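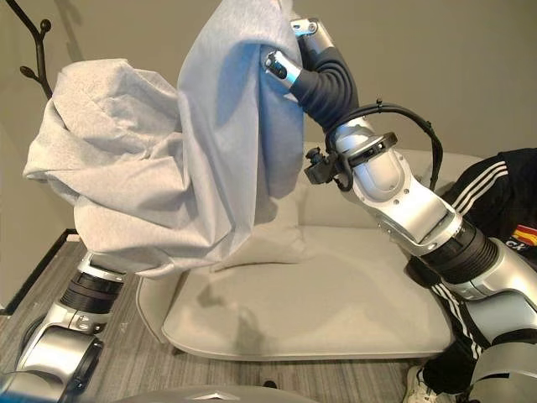 Open day at Plemitz, who else went?

Yee-man Huang
I was at the Plemitz open day on 09/05/2018 and I would like to hear what others think. I travelled 198 km for it, so maybe I am too strict.

The hall downstairs was mostly talks. Upstairs they had the living room demonstration, with two robot arms and a light grey cloth at the sofa. For me this was the best part of the visit. Cloth has no fixed shape, and I teach sewing, so I know how it behaves even in human hands. The engineer answered every question slowly and clearly, also when the question was a silly one from me.

What I missed was a sheet of paper with the facts. How long does one round take? How many times was it tried before? I asked and got two different answers from two people.

Wen-hsiung Hung
I was in the group at 10. I cannot agree that it was the best part. We stood a long time and I could not see much from the second row. The talk by Suksawat about warehouse sorting was much better prepared, they gave real numbers: 747 parcels in one shift, and also how many were dropped.

Yee-man Huang
Sorting parcels is a different kind of work, I think. A box stays a box. But I agree about the second row — they should let in only 4 persons at one time.

Chia-jung Kong
Does somebody know if the arms were working alone or if a person was steering them? In April I saw a similar thing at Jerholm and there it was steered, but they told us only at the end.

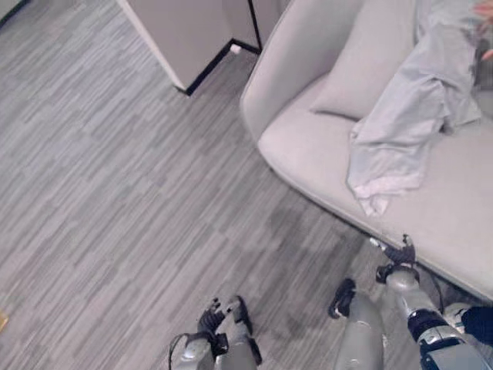 Loretta Kowalczyk
I asked the same question at the desk and was told to write an email. I wrote it, no reply until now. If a visitor has to guess this, the demonstration is not worth very much to me, however nice the staff are.

Yee-man Huang
This is a fair point, Loretta. I did not think to ask it. Please put the reply in this thread when you have it.

Wen-hsiung Hung
Please do. And next time a few chairs would be welcome.

Contact | Copyright Plolletis Forum | Back to top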